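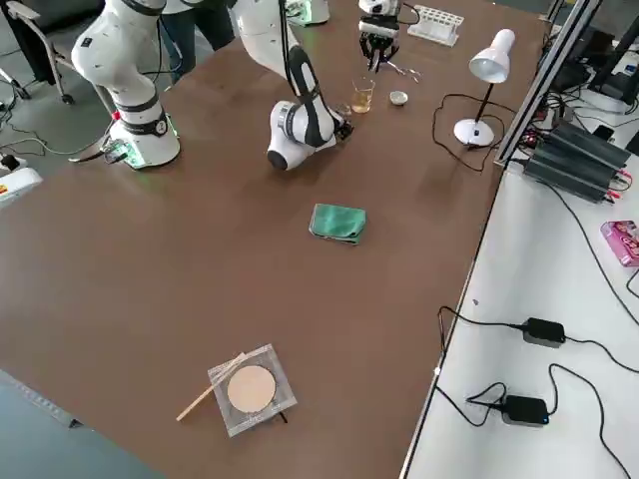
Unit 2: Setting out and clearing a small bench

These notes go with the second practical of the Wonholm bench skills course. Read them before you come in. The session is short and most of it is spent working at the table, so there will be no time to go through them at the start.

2.1 What is on the table

A bench for small work needs very little on it. You will meet the same things all term: a small glass cup for liquid, a shallow white bowl, a fine metal hand tool, a rack with round holes for tubes, a folded cloth and a desk lamp. Learn where each one goes, as the marking sheet asks about position as well as handling.

Cup and bowl. These stand side by side. Liquid goes in the cup, solids and waste bits go in the bowl. If you work with tea, as we do for the staining exercise, fill the cup no more than halfway.

Fine tools. Lay them flat next to the bowl, points away from you. Do not stand them in the cup.

Rack. It belongs towards the far edge, where a sleeve will not catch it. Tubes go in from the left.

Cloth. Fold it twice and leave clear table on every side of it. A cloth pushed up against glassware will sooner or later pull something over when you reach for it.

Lamp. Place it at the right-hand side with the shade turned down towards the work. Left-handed students may swap it over.

2.2 The lamp lead

Loose lead on the working surface is the fault we mark down most often. In the last Ristetti survey of teaching benches, which covered 469 set-ups, it came up more than any other. Gather the slack behind the lamp base before you switch on. If the lead will not reach without crossing your work, move the lamp – do not stretch the lead.

2.3 Order of setting out

Wipe the surface and let it dry.
Put the rack at the back.
Place the lamp and deal with the lead.
Fold the cloth and set it down in the middle.
Bring the bowl, then the empty cup.
Lay out the fine tools.
Pour last.

Clearing away is the same list backwards, with one change: the cloth stays out until the end so that it can be used for drips.

2.4 Table surfaces

Our tables are brown and show pale marks well but hide tea almost completely. Look across the surface from a low angle with the lamp on to find spills. Clear plastic trays and stands have the opposite problem. They are hard to see against any colour, so keep them near the front and do not put them under the cloth.

Berisha's handout from last year gives a different place for the bowl (behind the cup). Either is accepted as long as you can reach both without leaning over the rack.

2.5 Exercise

Work in pairs. One person sets out the bench from the list in 2.3 while the other reads it aloud. Clear it, change over and repeat. Then draw a plan of your finished bench on squared paper, seen from straight above, and label everything on it. Mark the lead with a dotted line.

Next, move the cup to the left of the cloth and draw a second plan. Write two or three sentences on what else you had to move, and why. Bring both plans to the October tutorial.

2.6 Before you leave

Empty the cup in the sink and rinse it. Dry the fine tools by hand. Damp cloths go in the bin by the door marked Harkari, clean ones back on the shelf.

Reading for Unit 3: the section on pouring and small volumes. Bring a pencil and a ruler.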